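Why Does the Study Room Echo? A Semester Report on Reverberation and Bad Decisions

Introduction

Everyone in our residence hall agrees that the second-floor study room is impossible to study in. You can hear a person open a bag of chips from the far corner, and then you hear it again. Our group picked this as our acoustics project partly out of scientific interest and partly so that we could work near the vending machine.

The question was simple. How long does a sound hang around in a room with hard surfaces, and how much can you shorten that with materials a student can afford? Our total budget was $53, which ruled out most of the things the textbook recommends, including every product with the word "acoustic" on the label. 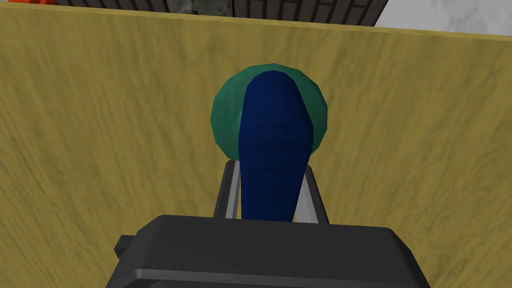 Figure 1. Dark blue ribbed object between two gripper fingers, green sphere behind.

Background

Reverberation time is how long it takes a sound to drop by 60 decibels after the source stops. Big rooms with hard walls have long times. Small rooms full of coats have short ones. The usual formula needs the volume of the room and the absorption of each surface, and it assumes sound is spread evenly through the space. Our study room is shaped like a boot, so we apologize to the formula in advance.

Soft and porous materials soak up high sounds pretty well and do very little for low ones. Keep this in mind when we get to the part about the bass.

Method

Da-eun Chae built the measuring setup from a laptop and a borrowed microphone. For the sound source we wanted a starter pistol. The hall director wanted us not to have a starter pistol. We popped balloons.

Each test was a pop from the same spot by the window, recorded from 2 positions. We tested the bare room first, then the room with moving blankets, then the room with egg cartons, which Fiifi Yakubu insisted on and which his aunt collected for us starting in August. The analysis was done in Starine, a free program that crashes if you name a file with a space in it. We learned this after naming all of our files.

Results

The bare room was worst, at 1.9 seconds in the middle range. A classroom is supposed to be well under one second. The blankets brought it down to 1.2. The egg cartons brought it down to 1.8, and Fiifi has asked us to point out that 1.8 is less than 1.9.

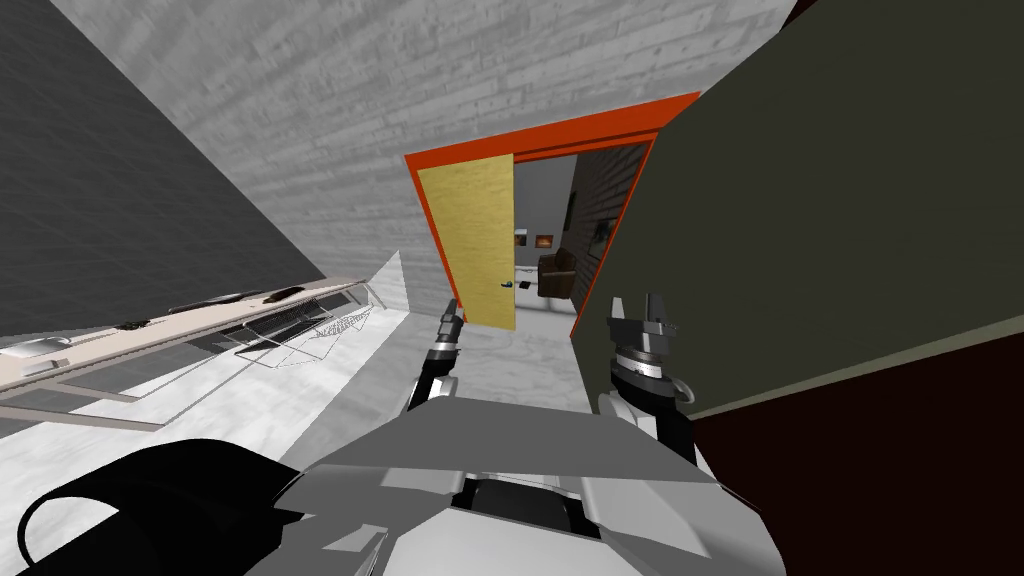

Figure 2. Doorway and brick-textured wall, tilted view.

Low sounds barely changed in any setup. At 300 Hz and below, the blankets might as well have been at home on a bed. This matches the reading, and it also matches the experience of anyone who lives under Obed Agbeko and his subwoofer.

Sources of error

Balloons are not all the same size, and Obed got tired of blowing them up. The later pops are quieter. One recording includes a phone ringing and was thrown out. Another includes Da-eun saying a word we can't print, but the decay curve was beautiful, so we kept it.

We also stood in the room during the tests. People absorb sound, especially people in winter coats, and we did not always wear the same ones.

Next steps

Mr. Pacheco suggested thicker panels with an air gap behind them, which should help lower down the scale. We priced the lumber and will be needing a larger budget. The blankets have gone back to their owner. The egg cartons are in Fiifi's closet, and he is taking offers.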